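Sunday, lab to myself, and the planner has decided the apple is part of the plate. Thread, mostly for my own sanity.

The perception stack (we call it Clillow, don't ask) segments by color first and depth second. Red on brown, under our lights, with a glossy plate throwing reflections back up. You can guess how the mask looked.

First fix: weight depth higher. Mask got better. Then the grasp planner, Begum, started getting poses late and timing out at 52 ms. One step forward, one config file back.

Second fix: cache the table plane. It's a table. It has not moved since I started working here. We were refitting it on every single tick.
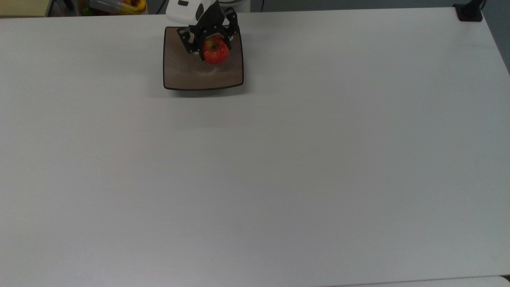
Apple, plate, a few thousand lines of C++.

The release check is still the part I trust least. It wants 6 frames in a row that agree on the plate height before it opens the fingers. Highlights on the plate make the depth jump, so the counter resets, so the arm hovers. Very dignified hovering, to be fair.

Log replay says 3000 ticks of hover in the worst run. I have shipped meetings shorter than that.

Trying a median filter over the plate region next. If it holds up in replay, I'll merge it to the Savell branch — behind a flag, I've learned that much.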